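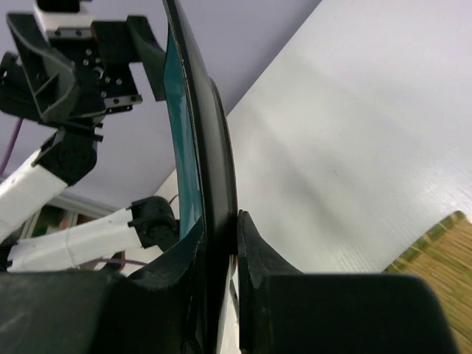
首页 | 实用技巧 | 厨房与清洁 | 工作台 | 软件设置 | 联系我们

餐具取放程序调试须知
Kumton 技术支持组
2019-11-01

本页适用于使用 Zulden 控制软件、以机械臂完成餐具取放作业的用户。各项设置请在正式运行前完成,并保存为独立的配置文件。

一、抓取点。圆盘宜夹持盘缘,接近方向与盘面平行。带釉深色器皿表面反光较强,深度数据易出现空洞,建议以轮廓拟合结果作为主要依据,深度值仅供校核。同一抓取点应连续识别3次,结果一致后方可下发闭合指令。

二、夹持力。闭合动作分2段执行:先以低速接触,再缓慢加力至设定值。陶瓷器皿不得沿用塑料器皿的参数。更换指垫后,应重新标定零点。

三、双臂避让。两臂共用工作区时,须在规划器中启用互锁。线缆应按实际走向加入碰撞模型,并预留余量;仅导入臂体模型的,腕部翻转时仍可能发生刮碰。

四、碗架建模。金属丝碗架不宜简化为实心方块,否则规划器会将可用的插槽一并排除。应分别录入横杆与立齿,夹扣等附件亦须计入。 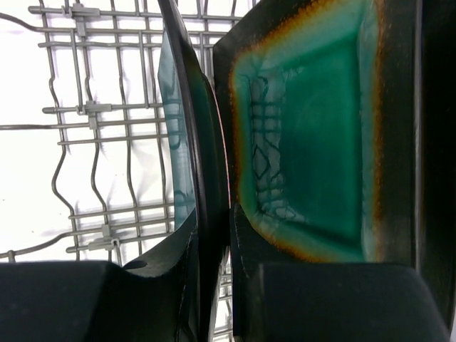 相邻器皿间距较小时,应先取外侧一件,再对余下器皿重新识别。方形盘与圆盘并排放置的,分割模型常将两者边缘合并,可在标注工具中补充此类样本。Kelbridge 样本库现收录餐具图像1,968幅,二月更新后预计增至约2,030幅,用户可按器形筛选下载。

五、日志。每次作业结束后,请导出关节轨迹与夹持力曲线,与配置文件一并归档。出现滑移告警时,应保留原始数据,勿直接覆盖参数。

六、清洁。指垫与腕部镜头以微湿软布擦拭,不得使用含磨料的清洁剂。镜头擦拭后须核对外参,偏差超出允许范围的,按 Roy 标定工具的提示重新执行手眼标定。

配置文件格式说明见“软件设置”栏目。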